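20 March 2024

Hide glue, batch 12, open time and strength. Continues the notes Unai started in July.

Soaked the granules overnight in cold water, 1 part glue to 2 parts water by weight, then brought the pot up in the water bath. Held at 60 C on the dial thermometer. The dial reads a little high against Trinidad's glass one, so the true figure is probably 59 or just under. No skin on top when I started brushing.

Test pieces are maple offcuts from the Vallalow order, planed the same morning and wiped down. Half were warmed on the radiator before gluing, half left at room temperature. The cold set gelled too fast to slide the joint. The warmed set gave me time to align and clamp without hurrying. Mirsad's habit of adding a pinch of urea would stretch that further, but I want a plain baseline first.

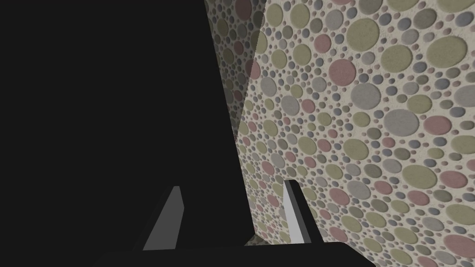

Clamp pressure was kept even by using the same two bar clamps throughout, handle turned to the pencil mark. Left overnight. Broke the pieces on the lever rig the next day with the weight hung at 31 cm. Warmed pieces failed in the wood. Three of the cold ones let go at the glue line, clean and glassy - starved or gelled, can't tell which from the break.

Sample 206 is left out of the table. It had a knot on the underside that I missed when cutting.

Leftover glue went into the fridge in a lidded jar. Reheated it once for a chair rung and it still strung well between finger and thumb, though it smelled stronger. Gonzalo says he throws his out after a week. I'll keep a spoonful back and check it then.

To do:
Repeat the cold set with the brush kept in the pot between joints.
Get a second thermometer and check both in boiling water.
Ask Tistport whether the new sack is the same gram strength as the old one. The label only gives the weight.
Urea at 5 percent, warmed pieces only.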